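Renow
Desk & Drawer > Acrylic > Soler 2-Drawer Organizer, Smoke

Soler 2-Drawer Organizer, Smoke
Item 273-S
In stock – ships from Mellbridge

Two stacked drawers, see-through smoky brown acrylic, dividers inside. Sits on a desk, a dresser, a workbench. Good for all the little stuff that otherwise lives in a mug.

Clear version sold out in September, we're not sure yet if it's coming back. Smoke is the one most people want anyway.

Quick facts
Color: smoke (translucent brown)
Drawers: two, stacked
Knobs: clear acrylic, one per drawer
Dividers: fixed, clear
Assembly: none
Condition: new, or open box when we have them (see below)
Price: $51
Open box: $20 off

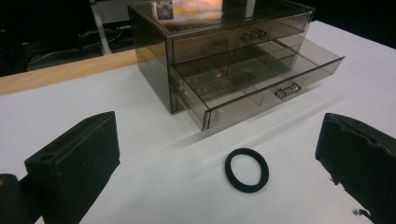

Smoke is a funny color to shop for online. Darker on screen than in the hand for some people, lighter for others, depends on your monitor. One sheet by itself is pretty light. Two or three lined up and it goes properly brown, so the case looks darker than a drawer does on its own. Pull the lower drawer out partway and you get the idea, the compartments show up as faint darker lines with shine along the top edges. Against a white desk it reads grayish brown. On dark wood it mostly disappears, which some of you have told us is the whole point.

It will shine. It's acrylic. Lamps, windows, whatever is near it, you'll get reflections on the lid. If you want something matte, look at the Uvdale trays instead.

What goes in it
Small things. Paper clips, screws, spare keys, rings, hair ties, charging cables if you coil them tight. Pens fit or don't depending on the pen, measure first. Makeup yes – lipsticks lying down, not standing.

Not for: food, anything heavy (hammer heads, a full roll of coins times ten), anything that leaks. Nail polish remover will wreck it. So will most solvents. We get a couple of these back every season with a cloudy patch in the bottom of a drawer and there's nothing we can do about it, sorry.

Dividers
Fixed. They do not come out. We know. We asked. The maker says they're part of what keeps the drawer square, and having handled the old style with the loose ones we beleive them. If you need one long open space get the Uvdale tray, it has no dividers at all and costs less.

Drawers
Slide on the plastic, no metal runners. They'll feel a bit stiff out of the box and loosen up after a week or so of use. No stop at the back of the travel, so if you yank it the drawer comes all the way out and you get to pick up your screws. Pull gently. Support it with the other hand if it's full.

Leave a drawer open partway with a lot of weight at the front and it will droop. Close it when you're done. 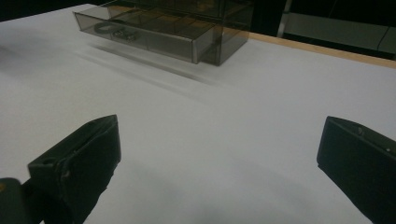
Also please take the film off. Every sheet ships with a thin protective film on the outside faces and people think the scratches are in the acrylic. They're in the film. Pick at a corner with a fingernail and peel slow. Cold film tears, so let the box come up to room temperature first if it's been on the porch.

Cleaning
Soft damp cloth, drop of dish soap, wipe, dry with another soft cloth. No paper towels, they leave fine scratches and smoke shows them more than clear does. No glass cleaner with ammonia. No dishwasher. Dust collects in the corners of the compartments – a dry paintbrush gets it out faster than a cloth.

Static is real for the first few days. Lint jumps on it. Wiping with a barely damp cloth helps.

Stacking
You can put one on top of another. Two high is fine, three we wouldn't. No pegs or feet that lock together, so keep them on something level and don't lean them against a wall that shakes when the door shuts.

Small stick-on bumpers are in the bag taped inside the top drawer. Optional. Use them if your tabletop is slick, skip them if you plan to stack. 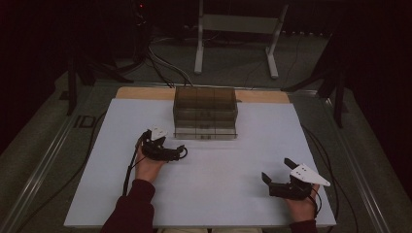
Soler 2-Drawer in smoke, on a white board. Divided compartments, see-through walls.

Open box
When we have them. These are returns that got opened and came back, checked over here in Mellbridge. Could have light marks on the case, film may already be off. Knobs always present and tight, we check. Bumpers might be missing, email if you need a set and we'll drop some in an envelope. No returns on open box unless it shows up broken.

Shipping
Orders in before 2 pm go out same day. After that, next working day. Flat rate in the lower 48, free over $169. Alaska and Hawaii, we'll quote you. We pack it in a double box with the drawers taped shut. Please cut the tape, don't pull it, the edge of the drawer front can chip if you go at it hard.

Arrived cracked? Take a picture of the box and the break and send both within a week. Don't send the thing back, we'll just ship a new one.

Returns
One month, film still on, bumpers still in the bag. You pay the postage back unless we goofed.

Asked a lot
Does it lock – no.

Can I buy just a drawer – sometimes. We keep a few from damaged cases. Email with the item number and say upper or lower. They look identical but one is a hair taller and they don't swap.

Can I buy a knob – yes, sold single. Comes with a strip of clear tape adhesive. Clean the old spot with soap and water first, let it dry, press and hold, leave it overnight before you pull on it.

Can I label it – yes. Regular label tape sticks fine and peels off clean for us. Paper stickers leave gum behind, warm soapy water gets most of it.

Will it yellow – hard to see on smoke even if it did. We'd still keep it out of a hot south window.

Is it the same as last year's – same case, knobs are new. The old ones were round and people kept snapping them off. Bar shape is easier to grab too.

Goes with
Uvdale tray, smoke, no dividers
Soler pen cup, smoke
Soler single knob, clear
Renow lint-free cloth, two pack

Matching lid tray for the top of the Soler is on order, no date yet. Hit the notify button and you'll get one email when it lands, we wont put you on the list for anything else.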